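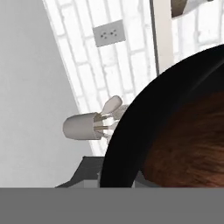
Home Notebook Timber Machines Finishing Jobs Archive Search

Sunday, May 1, 2022

Moisture check on the ash for the Grenbridge benches. Oven test against the meter.

Reason for the test: the pin meter (the Nitusach) and the yard ticket from Ismail disagree on the same boards. The ticket says kiln dried, ready for joinery. The meter puts several of them well above that, and one of them off by enough that I wouldn't cut a tenon in it. Bayu Liew thinks the meter is reading high on ash and has thought so for a while. No one has checked it against anything except its own test block, which only shows that the electronics are awake.

Method is the ordinary one. Cut a full-width slice from the board, weigh it at once, dry it in the oven to constant mass, weigh again. Moisture content is the mass lost divided by the dry mass. Writing that out because the last time we did this the loss was divided by the wet mass, and the figures in the old book are low throughout. I have put a pencil note against that page. I have not corrected the figures, as the raw masses for half of them are missing.

Sampling. Slices taken well in from the board ends, past the end checks. The first offcut from each end went to the firewood bin and was not tested. Ends dry faster than the middle and a slice from there would have told us what we wanted to hear. Knots avoided. Loose fibres knocked off with a stiff brush before weighing, since a whisker that drops off in the oven counts as water.

Slices were wrapped in cling film between saw and balance. The walk from the bandsaw is short but I got interrupted twice, and the film costs nothing. Film off, weigh, straight in.

Board 2 is the one I care about. It is the thickest, it is going to be a bench top, and it gave the worst meter reading. Results:

Wet mass 704 g
Dry mass 573 g
Loss 131 g
Moisture content 22.9 per cent

So it is wet. Nowhere near kiln dried in any sense that matters indoors. The meter read a little over this, so Bayu is right that it reads high on ash, but by much less than the gap between meter and ticket. The ticket is the thing that is wrong. Or the ticket is right for the stack and this board came from a different stack, which is what I suspect. It has the same paint on the end but the sawn face is greyer and the sticker marks are at a different spacing from the others.

The remaining boards all came out drier than Board 2, and close enough together that I am treating them as one lot. Raw masses are on the card taped inside the oven cupboard. Copy them into the book before the card goes missing.

Notes on the drying

The Trevik oven overshoots when the door is opened. If you put a slice in and set the dial at the same time it runs hot, then hunts for a while before it settles. Better to let it settle empty, load quickly, and leave it alone. I put the thermocouple through the vent hole and left it on the middle shelf beside the slices. The dial is not to be trusted at either end of its range. In the middle it is fair.

Top shelf is hotter than the bottom. Slices swapped over halfway. The fan would even it out if the fan worked – the bearing has been squealing since the winter and someone has unplugged it. Bearing to be ordered. It is a plain shielded one and the number is stamped on the old one, so take it out and read it before phoning anybody.

Constant mass. I called a slice dry when two weighings in a row, taken a few hours apart, gave the same figure on the balance. Board 2 took the longest, as expected. It was tempting to stop the evening before, when the loss had gone down to almost nothing. I left it in overnight and it lost a little more. The figure above is the morning one, repeated before lunch without change.

Weigh hot slices promptly or let them cool in the sealed tin with the desiccant. Left on the bench they pick moisture up again fast enough to watch on the display. I used the tin. The silica gel had gone pink and needed baking first, so do that before starting next time.

Balance checked with the 200 g mass at the start and at the end. Same reading both times. The draught shield was missing its side panel and I made do with a piece of card. Do not use the balance with the extractor running, the last digit never stops.

Distribution through the thickness

The average is only part of it. I cut a second slice from Board 2 directly beside the first, and split it into shell and core with a chisel. The core is wetter than the shell by a wide margin. I am not recording a number for this as the shell pieces came off uneven and I lost some small bits on the floor, but the direction is beyond doubt.

Also did the fork test on the next slice along. Cut the prongs, took out the middle, waited. The prongs stayed near enough straight when cut and leaned in slightly by the following day. I read that as a moisture gradient with not much locked-in stress. Had they pinched at the saw it would have been case hardening and the board would have been fit for very little. As it stands, it only needs time.

About the pins. The short ones read the shell. With the hammer probe and the long insulated pins driven to mid-thickness the reading went up, and it is this deeper reading that sits a little above the oven figure. Anyone using the short pins on thick stock is going to pass boards they should not. I think this accounts for most of the arguments we have had with the meter, and for the two table tops that cupped last year.

Other points on using it:

Pins in line with the grain, same as the species chart assumes. Across the grain reads differently and I don't want both conventions in the book.

Species setting. The meter had been left on softwood. Ash is in a different group. This makes a difference at the wet end, less at the dry end. Check the setting every time it is switched on, it does not reset itself.

Temperature. Boards that have come in from the lean-to on a cold morning read low. Let them stand in the shop before measuring, or apply the correction on the back page of the booklet. I let them stand.

Surface water. After rain the first board in the rack is damp on the top face whatever the middle is doing. Wipe it, wait, use the insulated pins.

What to do with the boards

Board 2 goes back into stick in the dry store, ends resealed. Stickers directly above one another this time, and the top course weighted. It should not go near the heater. With a core that wet and a shell that dry, pushing it would open it up along the rays.

I have scribed two lines across the width of the face, 200 mm apart, with a knife, and written the distance on the face beside them. Measure between them whenever the board is weighed. Shrinkage in ash across the face is large enough to follow with a steel rule and a loupe, and it gives a second check which doesn't depend on any meter. The whole board has also been weighed and the mass chalked on the end. With the oven figure and the whole mass we can work out what the board will weigh when it gets to the moisture content we want, and then simply weigh it until it does. Bayu to do that sum independently and compare with mine, in case one of us has slipped.

The others are fit to rough out for legs and rails. Leave them over size, stack them in the shop, and take the last pass after they have settled. No final dimensions on anything until the Grenbridge hall has its heating sorted. If the hall is going to be heated hard in winter and left cold otherwise, the tops want slotted fixings, and I would use them regardless.

The bench programme slips. The legs can go ahead, the tops can't. There is the option of buying in another board for the second top, but I would want to take a slice off it in the yard, and they won't like that. I will ring Ismail on the other matter anyway and ask which stack Board 2 came out of. No blame intended. The same end paint on two stacks would explain it.

Loose ends

Old moisture figures: anything before this entry should be treated as suspect unless the wet and dry masses are both written down. Where they are, recalculate on dry mass and initial the change.

Bandsaw blade burned slightly on the second slice. A burned face means heat and lost water, so I cut a fresh one and threw the burned one away. Blade is due for changing and has been for a while.

A correction for the Nitusach on ash needs more points than I have. One wet board and a group of similar dry ones gives two ends and no middle. Cut another slice from Board 2 when the mass has come down halfway, and put it through the oven in the same way, same shelf, same tin. Leave enough length on the board for that. I have marked where the bench top starts, and nothing past the mark is to be cut.

Card for the oven cupboard: write "divide by DRY" at the top in marker.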